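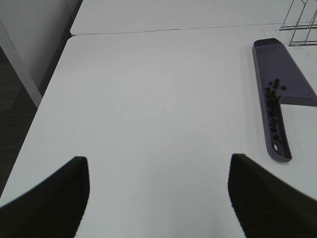 New tables and a proper sorting day at Voltirbridge craft room

The craft room at Voltirbridge has its new tables, and what a difference they make! After a long autumn of wobbly trestles and paint pots sliding slowly downhill, the Hindness Makers' Group opened its doors again on 22 January 2022 with smooth white tops, rounded corners and enough elbow room for everybody who turned up.

The tables can be pushed together for big jobs or pulled apart when the beginners want a quieter corner. For the first session they went edge to edge, as the group had a very big job waiting: sorting the button and bead collection left to it in September by the Abubakar haberdashery when the shop closed.

Anyone who remembers the shop will know what that means. There were jars, tins, paper bags and biscuit boxes, many of them last opened when the shop was still on the high street (the old till book that came with them stops at order number 2058). Coat buttons had been living with seed beads, and there was a whole tin of nothing but left-hand toggles.

"I have waited months to get my hands in those tins," said Ubaldo Negri, who runs the beading evenings and brought his own magnifying lamp. "On the old brown tables you lost anything dark the moment you put it down. On white you see every single one. I found a set of green glass buttons in the first ten minutes and I was no use to anyone after that."

The method was simple. A tin was tipped out at one end, the contents were spread thinly, and everyone worked inwards by colour first and size second. Plastic trays took the sorted pieces back to the shelves, where each jar now has a label in large print. Bent pins and broken hooks went straight into a lidded pot.

By teatime the coat buttons were done, along with most of the shirt buttons and all the wooden beads. The seed beads are another story, and will probably keep the group happy until spring.

The tables were supplied by Wesik, the furniture workshop out on the Hindness road, and paid for with money from the summer fair and a raffle. The group would like to hear from anyone who can offer a home to 2 of the old trestles, which are sound enough for a shed or a garage as long as the floor is level.

Sessions carry on every week, and newcomers are very welcome whether they sew, thread, glue or just enjoy a good rummage. Entry is £3, including tea and a biscuit, and under-12s come in free with an adult. Everyone who helps with the sorting can take home a bag of 100 mixed buttons, and yes, you may choose your own (the green glass ones have already gone).

Please bring a pair of tweezers if you have them, and leave drinks on the side shelf by the sink.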